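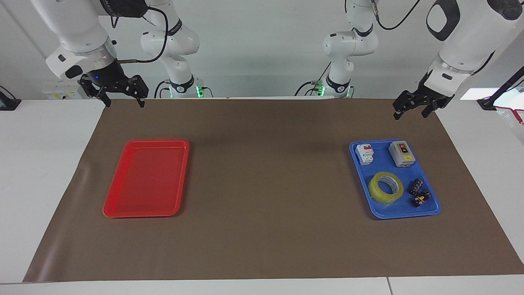
**零件托盘**(又称物料盘、分拣盘)是一种带有凸起边缘的浅口容器,用于在工作台上临时盛放、区分和转移小型物件。常见于电气装配、仪表维修、实验教学及仓储分拣等场合。零件托盘与周转箱的主要区别在于深度:托盘边缘较低,操作者无须倾倒或翻找即可看清并取出盘内物件。

## 名称

中文文献中,“托盘”一词同时指物流运输所用的平板式垫架和桌面使用的浅盘,二者在结构与用途上并无关联。为避免混淆,部分企业在内部文件中将后者称为“料盘”或“浅盘”。本条目仅讨论桌面使用的浅盘。

## 结构

零件托盘多为矩形,四角呈圆弧过渡,盘底平整,周边设有凸缘。圆角便于擦拭,也可减少细小零件卡滞于角落的情形。凸缘除阻挡零件滚落外,还为手指提供着力位置。部分型号在凸缘外侧设有翻边,用于叠放或嵌入支架。

盘面处理分为光面与纹面两类。光面易于清洁,但在顶部照明下可能产生反光;纹面反光较弱,摩擦力较大,缝隙中较易积存粉尘。

## 材料

常用材料包括聚丙烯、ABS塑料、密胺树脂和不锈钢。盛放电子元件的场所通常选用防静电材料,并与接地台垫配合使用。不锈钢托盘耐溶剂,多用于清洗工序,但与金属零件接触时噪声较大,且可能划伤镀层。

## 颜色区分

以颜色表示物料状态是零件托盘的普遍用法,但各行业之间并无统一规定。红、蓝两色并用时,常见做法是以一色盛放待处理物件,以另一色承接已处理或需另行处置的物件。在部分质量管理体系中,红色专用于不合格品,此时不宜再以红色托盘作普通分拣之用。

Trover电器装配厂于2001年11月26日颁布的《台面物料摆放规定》对此有较详细的表述。该规定由Wen-hsiung Peng起草,要求每一工位配置2个不同颜色的托盘,交接班时须将承接盘清空,并禁止在同一托盘内混放已检与未检元件。规定自同年12月起在Wosbridge厂区施行,首批涉及164个工位。

## 盛放物件

在低压电气装配中,零件托盘常用于盛放下列物件:

- **小型断路器**:两极产品由两个模块并列组成,操作手柄位于正面。入盘时宜避免手柄受压。
- **按钮开关盒**:盒体面板上装有一个或多个按钮,常以红、黄、绿等颜色区别功能。摆放时宜使面板朝上,以便核对。
- **接线端子与导轨附件**:体积较小,数量较多时应另用分格盘。

形状各异的物件同盘存放时,应彼此留有间隙。较重的物件宜先行放置并靠近盘边,较轻者置于其余位置。

## 台垫的配合使用

托盘通常置于台垫之上。台垫可防止托盘滑移,减轻物件跌落时的冲击,并保护台面不受划伤。台垫颜色应与托盘有明显差异,以利于辨认托盘边界。浅色台面配以深色台垫时,散落的浅色零件较易被发现。

矩形托盘可纵放,亦可横放。纵放时长边沿前后方向延伸,占用的左右宽度较小,适合多盘并列;横放时各处与操作者的距离较为接近,适合单盘作业。Hsiu-ying Ng在其编写的培训教材《Lebrun工作台手册》中建议,两盘之间至少保持100毫米的间距,并以台垫边缘作为对齐基准。

## 清洁与保管

塑料托盘可用中性清洁剂擦洗,晾干后叠放。叠放前应确认盘内无残留零件。出现裂纹、凸缘缺损或盘底翘曲的托盘应停止使用。防静电托盘不宜使用含蜡或含硅的清洁剂,其表面电阻应定期检测。

## 参见

- 周转箱
- 防静电台垫
- 分格盘
- Statiritz标签系统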